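Search this site Go

Telham Design Department: Student Project Reports
September 28, 2019

Table Display for a Small Room: Choice of Cloth, Fruit and Bowl

1. Aim

The project set out to plan a table display that could be built for less than the cost of one week's fresh fruit. The Kitovier budget sheet allowed 166 crowns. The final spend was 135.

2. Cloth and fruit

Three cloths were compared under the same lamp. Plain white showed every crease, and the dark check hid the leaves.

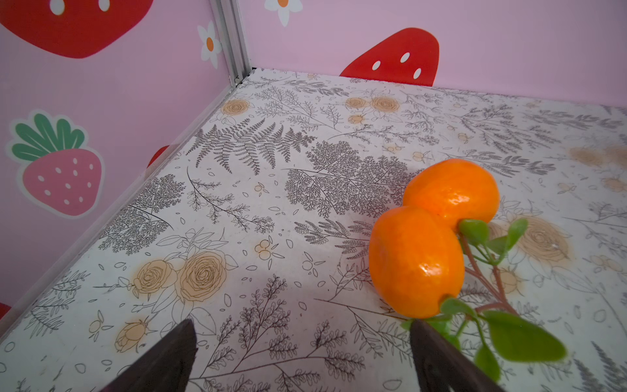
Colour contrast decided the choice of cloth. A pale ground with thin line drawings and muted peach roses leaves the glossy orange fruits as the strongest colour on the table. The reddish-brown stem and green leaves also stand out against it. The drawings are fine enough not to compete with the twigs.

3. Bowl

The Raudsepp glass dish was rejected on weight. A plastic bowl was used instead, with its colour taken from the roses. Its rim had to stay in view, so the fruit was placed beside it. 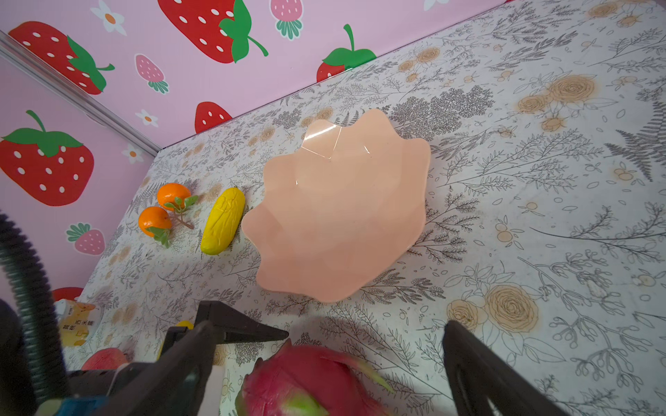

Fig. 2. Scalloped bowl with joined toy mandarins and a yellow toy vegetable to its left.

4. Remaining work

The Skustus side lamp has still to be tested for glare on the bowl.

Shares 3 | Comments 0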